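Before the First Shift: How a Packing Plant Rehearses Its Robots

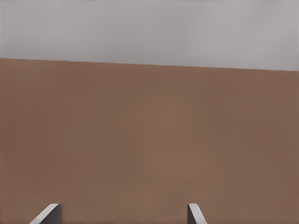 At Plakedari, a contract packer of spare parts for kitchen appliances, a new work cell used to be judged on the day it was switched on. Workers met the machine when it arrived, and the plans were adjusted afterward, often at considerable cost. For the past two years the company has followed a different procedure. Every cell is first built as a computer model, and the people who will work beside it are given time to study the model and object to it.

The change followed the installation of two sorting lines that performed well on paper and poorly on the floor. Packers had to reach across a conveyor to clear jams, and the night crew developed its own method of feeding the line, which the engineers had never seen. Both lines were rebuilt within a year. Management concluded that the layout had been settled too early and by too few people.

The present project, known within the company as Dratirance, concerns the kitting tables, where small parts are gathered into bags before shipment. Kitting employs more people than any other activity on the site. A worker on a full shift makes up to 3,000 picks, most of them with one hand, and the department has long recorded more wrist and shoulder complaints than the rest of the plant. The aim of the project is to transfer the most repetitive picks to robot arms and to leave mixed and irregular orders with the staff.

The modeling work is led by Eyvindur Lund, who spent nine years as a shift supervisor before moving to the engineering office. His team begins with a bare work surface and a two-fingered gripper in simulation. Parts, trays and bins are added one group at a time, and the arm's reach is checked at each stage.

"When a table is already full, people argue about the objects on it," Mr. Lund said. "When it is bare, they talk about where they stand, which hand they use and what they can see. We need that conversation first."

Sessions are held in a meeting room next to the canteen and last one hour. Kitting staff attend in groups during paid time, with their stations covered by relief workers. Their comments are entered in a log, and the engineering office must answer each one in writing before the next session. The log for Dratirance now holds 430 entries. Many are brief. One asks that bins be placed so that a shorter worker need not step up to refill them. Another points out that rubber seals cling together in humid weather and cannot be picked singly without first being shaken apart, a fact that appeared in no specification.

The seals remain a difficulty. Simulated parts do not stick, bend or tear as real ones do unless someone has measured how they behave and entered the result. The company has therefore set up a test bench supplied by Kopecký, an equipment firm, on which selected parts are handled by a physical arm and the model is corrected accordingly. Two kitters have been assigned to the bench full time. Their job title, process technician, is new, and it carries a higher pay grade.

That grade has been the subject of some discussion. The works council supported the new positions but asked how many would follow, and what would become of employees who did not wish to apply. Under the agreement reached in April, no kitting worker will be dismissed as a result of Dratirance during its first three years. Those whose stations are automated may retrain, move to the mixed-order tables or transfer to the returns department. The company has made no commitment beyond that period, and the council has stated that it regards the matter as open.

Opinions on the floor are divided. Several longtime kitters welcome the relief from repeated picks. Others note that the simple orders gave them a chance to slow their minds between difficult ones, and that a shift made up entirely of irregular orders will be more tiring in another way. In response, the plant will rotate staff among three types of station and review the schedule after each quarter.

The first physical cell will be installed in the smaller hall, beside the Derkix packaging line, and will handle hinges and bracket sets only. It is expected to process 2,000 bags a day once commissioning is complete. Four employees will be assigned to it on each shift. They have been asked to continue adding to the log, and the engineering office remains bound to reply.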